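Inicio | Productos | Pinzas de mano | Recambios | Normas de uso | Contacto

Emar Isness 202 – Pinza de mano para recogida y colocación
Ref. 202. Versión de normas: 19/10/2023

Pinza de dos dedos, uso manual. Almohadillas de goma azul, tornillos de pivote a la vista, cuerpo negro acanalado. Sustituye a la 200. Las almohadillas de la 200 NO valen para la 202, cambia el ancho del alojamiento. Preguntar antes de pedir.

Se entrega con:
- pinza montada y ajustada
- un par de almohadillas de repuesto
- llave para los pivotes
- hoja de normas (la misma de esta página)

Mantenimiento
Almohadillas: cambio a los 4,000 cierres o antes si hay grietas o brillo. Siempre el par, nunca una sola.
Pivotes: revisar apriete cada 1,000 cierres. Sin aceite. Si chirría, limpiar en seco y mandar aviso.
Limpieza de la goma con paño y agua. Nada de alcohol ni disolvente, endurece la goma y luego resbala.

Normas de uso en vivienda
Revisadas por Jintana Phetsri e Imad Karaki en septiembre. Valen para todos los equipos entregados por Somboon y por el almacén de Proltthorpe.

1. Apoyar la bandeja o caja en superficie estable. Cama admitida si la caja no se hunde ni bascula al tocar el borde.
2. Abrir del todo antes de entrar en la caja. Entrar por arriba, las dos almohadillas por encima de la pared y luego bajar.
3. No apoyar los dedos en el borde. Ni en tabiques de cartón, ceden y descentran el agarre.
4. Objetos blandos (peluches, paquetes de pañuelos): cerrar despacio hasta contacto y un poco mas. Sin aplastar.
5. Un objeto por agarre. Si salen dos, soltar y repetir.
6. Manos y pies de otras personas fuera del recorrido de los dedos. Parar si alguien se acerca.
7. Documentos, medicinas y pantallas con datos personales, retirados antes de empezar.
8. Al acabar: dedos cerrados, pinza en su funda, anotar cierres en la ficha.
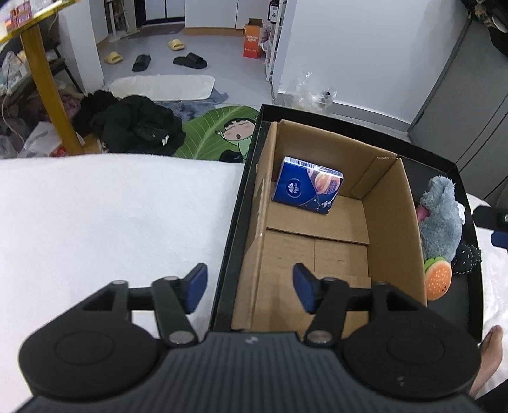 Pinza abierta junto a la pared de la caja. Dentro, paquete de pañuelos Vinda y peluches, norma 4.

Incidencias más repetidas
- Cierra torcido: casi siempre un pivote flojo. Apretar los dos lados por igual.
- Suelta el objeto al subir: goma sucia o par desgastado.
- Dedos duros en frío: dejar el equipo un rato a temperatura de la sala, sin forzar.

Devoluciones con la ficha de cierres rellena, sin ficha no se tramitan. Recambios: Rutilio Esquivel. Dudas sobre las nomas: Paweena Thepsuriya. Plazo según existencias, consultar.

Compartido 4 veces | 2 comentarios

© Emar. Contacto | Aviso legal | Volver arriba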